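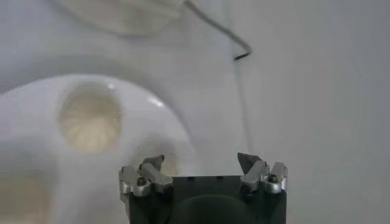
Fig. 1. Glossy white body, smooth and rounded, with a ribbed beige disc set into the face. Second white form, domed, at top.

Home | Syllabus | Handouts | Lab hours | Reserve shelf | Contact

PD 931 Surface and Form
Handout: Round inserts in curved white bodies
Orellana Design Program
Revised 2019-05-13

1. Scope

These notes go with the lecture on inserts. An insert is a separate or visually separate area set into a larger body. The lecture covers round inserts only. Slots and rectangular windows are in the next handout. Read the section on edge conditions before lab, as the drawing exercise depends on it.

Fig. 1 is used for the terms below. The terms describe form and finish. They say nothing about what an object does or what it is made of, and students should keep those questions out of the lab write-up unless the part has been handled and measured.

2. Terms

Body. The larger form that carries the insert. In Fig. 1 the body is the large white one at left.

Face. The part of the body that the insert sits in. A face can be flat, curved in one direction, or curved in two. The words "front" and "back" are not used unless the object is known.

Insert. The area inside the edge. It may differ from the body in color, finish, texture, or all of these. In Fig. 1 it differs in color and in texture.

Rim. The band where face and insert meet. It may be a real step, a groove, a radius, or only a band of shadow. If it cannot be told which, write "shadowed rim" and stop there.

Radial relief. Ridges, pleats, or grooves that run from a center toward the edge. Relief that runs around the center is called concentric. The two are often confused in student drawings when the relief is faint.

3. Gloss and curvature

A glossy surface returns a sharp highlight where its slope sends the light to the viewer. On a rounded body the highlight is small, and it moves when the light, the body, or the viewer moves. The small highlight above and to the right of the disc in Fig. 1 is of this kind. A matte body of the same shape would show a broad, soft gradient with no clear bright spot.

Gloss is read with a meter and given in gloss units. Polished black glass is the reference and is assigned a value close to 100 at the usual angle. The lab's Rurkier meter needs a flat area larger than its window, so it cannot be used directly on a tightly curved body. Read the flat coupon that comes with the sample. The white coupon in the Flollora set reads 76 at 60 degrees.

White bodies are hard to draw. There is little color change to work with, so the form has to be carried by the gray shading near the edges and by the outline. Leave the paper bare for the highlight. Do not outline it.

4. Edge conditions

Three edges are covered in lab.

a) Flush. Insert and face are level. The line between them is thin and has about the same darkness all the way around.

b) Recessed. The insert sits below the face. The side nearest the light is darker, and the far side may pick up a light line.

c) Raised. The reverse of b). The shadow falls on the face, on the side away from the light.

A soft, even, grayish rim does not settle the matter. It can come from a shallow groove, a large radius, or lighting from several sides. A second view from a low angle is needed.

5. Translucent appearance

A pale insert may look translucent when light enters the surface and scatters before it comes back. The edges of ridges then look softer than they would on an opaque part of the same depth. Low relief under flat light gives nearly the same effect. For this reason the write-up should say "translucent look" until the part has been held against a lamp.

6. Drawing exercise

Take one part from the Hikatel drawer. Draw it twice, at full size.

First drawing: outline, rim, and center of the insert only. The center is found with crossed diameters. On a face that is turned away, the circle is drawn as an ellipse, and the center of the true circle does not fall on the center of the ellipse.

Second drawing: add relief and shading. Space the ridges evenly by angle. They close up toward the center, so stop the lines short where they would merge.

Write the edge condition under each drawing as a), b), c), or "not determined." The last is an accepted answer and carries full credit if the reason is given.

Reserve shelf number for the reading: 1684. Chapter on relief, first half.

Comments (4)

drafting_table: Section 6, is the ellipse offset supposed to be visible at full size? Mine is less than the width of the pencil line.

PD lab desk: At that size and a moderate distance it often is. Note the offset as "not measurable" and go on.

mk_evening: The white coupon is missing from the second set. I used the one in the first drawer.

halfradius: Concentric vs. radial should have been in the January handout too. I had them reversed on the first quiz.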